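Workshop Tips: Building and Keeping a Hand-Held Gripper

Buvance Shared Workshop, members' handbook
Revised 2025-11-03

The following advice is offered to members assembling a two-jaw hand-held gripper at the shared benches. It was prepared by Dénes Katona and Taras Savchuk and replaces the sheet issued in August. Members working from the Ullton plans should read it before printing any parts.

Printing the jaws
Print both jaws in one job and from the same spool. Parts made on different days often differ slightly in size, and the jaws will then close unevenly. Lay each jaw on its side so that the layers run along its length. Clear the screw holes by hand with a drill bit held in a pin vise; a powered drill melts the plastic and leaves the hole too wide.

Fitting the screws
Start every screw by hand and leave it a half turn loose until the whole jaw is together. Tighten in a crossing order, as one would the wheel of a car. Stop when the head touches the plastic. A stripped hole may be saved with a short piece of filament pressed in and trimmed flush, but this repair should be made only once in any hole.

Setting the finger tips
Choose a tip color that stands out against the body of the jaw. Misalignment is then easy to notice at arm's length. Close the jaws, hold them toward a window or lamp, and look at the line of light between the tips. The line should be of even width from end to end. If it narrows at one end, loosen the tip on that side, slip a piece of card 2 mm thick between the tips, close the jaws on it and tighten again.
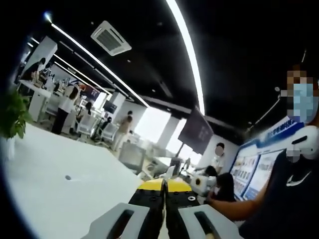

Yellow tips on black jaws, held over the white table.

First trials
Practice on light, plain objects before anything breakable. A paper cup or an empty thread spool is suitable. Members should complete 40 slow closings and then check every screw again — new plastic settles under load, and the first loosening appears early. Mark each screw head and the plastic beside it with a single stroke of paint pen, so that any later movement will show.

Sharing the table
Please tell others at the table before beginning a trial, and set the tool down whenever someone needs to reach across. Long hair and loose cords should be tied back.

Cleaning and storage
Wipe the tips with a damp cloth and mild soap. Solvents cloud many plastics and should not be used. Store the tool with its jaws slightly open, away from heaters and sunny sills. Spare tips are kept in drawer 12, and Danylo Moroz should be told when the last pair is taken.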